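Ticket 2731: plates leaning and slipping in wooden dish rack
4 min read

Status: closed
Logged by: Farah Siregar
Product: Pidus plate rack, dark brown wood
Related: 1143 (bowls marking table surface)

Reported fault

Plates lean to one side when the rack is part filled. The end plate slips down between the dowels when a neighbour is lifted out. Reported from the Zitbridge flat in March. Plates are the coloured set, one size. Bowls from the same set are also in use and were being put in the rack at the time of the report.

Checks carried out

1. Rack placed on a known flat surface. No rock at any corner. Feet level.

2. Dowels checked by hand for play. One dowel at the left end turned in its hole. The rest were tight.

3. Gap between dowels measured at the base and at the top. Base 49 mm on centres throughout. Top the same except at the loose dowel, where it opened by 5 mm under light pressure.

4. Single plate tried in each slot. Stood upright in all but the slot next to the loose dowel, where it leaned outwards and settled lower.

5. Bowl tried in a slot. Bowl tipped forward and pushed the next plate over. Repeated in another slot with the same result.

Cause

Two separate faults. The loose dowel accounts for the slipping plate. The leaning is from bowls sharing the rack with plates. The slots are too narrow for the depth of a bowl, so the bowl rests on its rim against the plate beside it and loads it sideways.

Fix

Loose dowel drawn out, old glue scraped off, hole cleaned. Refitted with Oyelaran wood glue and left overnight under a light clamp. Excess wiped off before it set. Retested the next morning at 08:40. No movement at the top.

Bowls taken out of the rack for good. They go on the table in a row and are put away from there. Plates load from one end with no empty slots between them.

Note for anyone repeating this: do not tap the dowel home with a hammer. The side rail is thin at the holes and will split along the grain. Push by hand and turn.

Retest

Rack loaded with plates only and left standing on the table. Lifted plates out one at a time from either end and put them back. Neighbours stayed put. Repeated after a full wash with wet plates, same result.

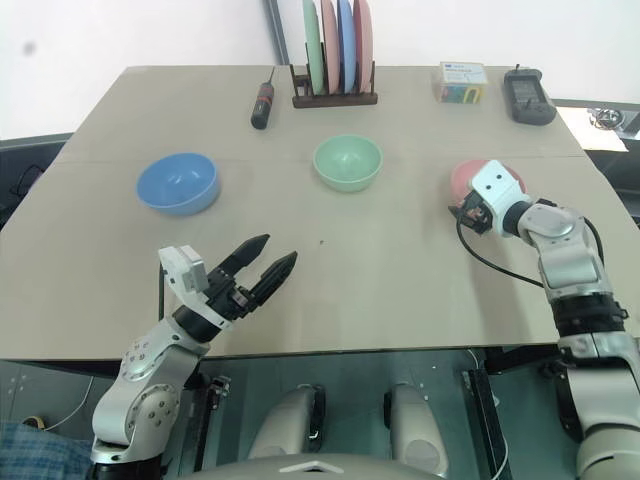

Rack with plates only, bowls kept separate on the table.

Outstanding

Replacement rack from Alard was quoted before the dowel was refitted. Order cancelled, no charge. Ticket 1143 stays open; felt pads did not stick to the foot ring of the bowls and another type is on order.

Closed by F. Siregar. Reopen under the same number if the dowel turns again.

Comments (3)

dunmore_k
Same rack, same end. Mine went after it was left to soak in the sink. Glue held for a year or so, then I had to do it again.

Pia
Did you try the bowls upside down across the top of the dowels? Works with mine but they are shallow.

F. Siregar
Tried it. They slide off when the rack is moved. Left them on the table.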